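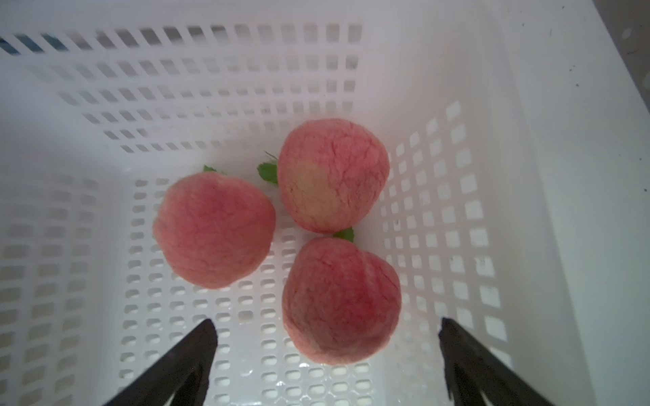 Figure 4. Peaches in the perforated basket, single layer.

4. Loading and using the baskets

Read Section 3 (Mounting the rail) before you start this section. The rail must be fixed at both ends and the end caps must be on. If you bought the baskets without the rail, skip 4.2.

The Rindura storage set has three kinds of basket. The perforated basket is plastic and stands on a flat surface. The hanging basket is metal wire and hooks over the rail. The divided basket is wire mesh and mounts on a side wall. Parts are not interchangeable between the three.

4.1 Perforated basket

Use the perforated basket for whole fruit and vegetables. The holes in the walls and floor let air move around the food.

1. Wash the basket in warm water with dish soap before first use. Rinse it and let it dry upside down.
2. Place it on a flat, level surface. Do not stand it on the hanging basket or on the rail.
3. Put the heaviest fruit in first, toward the middle of the floor.
4. Set soft fruit such as peaches, plums and ripe pears down by hand. Do not tip them in from a bag.
5. Keep soft fruit in one layer. Firm fruit such as apples and oranges may be stacked as high as the top row of holes.
6. Check the underside of the fruit every 2 days and take out anything that has gone soft or split.

Note: Leaves and stems can stay on the fruit. Turn a stem so that it does not press into the piece next to it.

Note: The basket drips if the fruit goes in wet. Put a folded towel or the drip tray (sold separately) under it.

Caution: Do not use the perforated basket on a stove, in an oven or in a microwave. Do not pour boiling water through it. The floor can warp and the basket will no longer stand flat.

4.2 Hanging basket

Use the hanging basket for light packages you want to see and reach without opening a cabinet: chips, crackers, tea, dried noodles. The load limit is 4 pounds, spread along the full length of the basket.

1. Hold the basket level with both hands and lift it until the hooks are above the rail.
2. Lower it until both hooks sit fully over the rail. You should feel them drop into place.
3. Push up gently on the front edge. If the basket lifts off one hook, take it down and check that the hook is not bent.
4. Slide the basket to where you want it. Leave at least 2 inches between the basket and the end cap.
5. Load from the center outward.

Stand bags upright with the front panel facing out and the bottom seam resting on the wires. A full bag of chips will stand without help. An opened bag should be folded over and clipped first, or it will sag forward over the front edge. If you keep several small bags, stand them one behind another so the weight stays close to the rail.
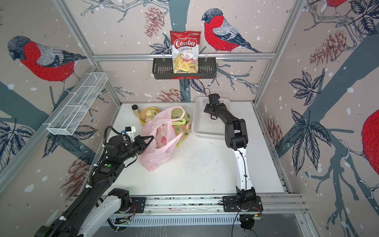
Jars, bottles and cans should stay down on the work surface. A glass jar may be within the load limit and still be a poor choice for the hanging basket, as a narrow base can slip between the wires when the basket is bumped. The same goes for small loose items such as tea bags and seasoning packets. Put these in a box first, or use the divided basket.

Keep the surface directly under the hanging basket clear of anything tall. The minimum clearance from the work surface to the bottom of the basket is 22 inches. With less than that, people tend to knock the basket from below when they reach toward the back.

Caution: Do not hang the basket above a burner, toaster or kettle.

Caution: Do not hang towels, bags or utensils from the front edge. A pull on the front edge can lift the hooks off the rail.

4.3 Divided basket

The divided basket holds flat and narrow items that fall over in an open basket. It may be mounted level or at an angle. Use the two brackets marked D.

1. Hold the basket against the wall and mark the top hole of each bracket with a pencil.
2. Fix the brackets with the screws supplied. See Section 3.5 for wall anchors.
3. Hook the basket onto the brackets and tighten the thumbscrews.
4. If the basket is mounted at an angle, fill the lowest compartment first.

Note: On a papered wall, put the clear pads from the hardware bag behind the brackets before tightening. Without them the brackets will mark the paper. Do not use adhesive strips on wallpaper. They may hold at first and then pull the paper away with them.

4.4 Cleaning

Perforated basket: top rack of the dishwasher, or by hand. A soft bottle brush clears the holes. Fruit juice that has dried on the floor comes off after a soak of 40 minutes in warm soapy water.

Hanging basket and divided basket: wipe with a damp cloth and dry at once. Do not put them in the dishwasher. The coating can chip where the wires cross, and a chipped spot will rust. Crumbs collect along the bottom front wire, so take the basket down to clean it instead of wiping it in place.

Wall: wipe behind the baskets with a dry cloth only, unless the wallpaper maker says the paper is washable.

4.5 If something is wrong

Basket tilts forward: The load is too far toward the front, or one hook is not seated. Empty the basket and repeat steps 1 to 3 in 4.2.

Basket slides by itself: The rail is not level. See Section 3.3.

Perforated basket rocks on the table: Check the floor of the basket for warping. A warped basket cannot be straightened and should be replaced.

Fruit marked by the holes: Fruit is too ripe or stacked too deep. Line the floor with a paper towel.

Replacement hooks, pads and brackets are listed in Section 6 and can be ordered from Skelley Home Storage, Pleltgate.

Rev. February 22, 2023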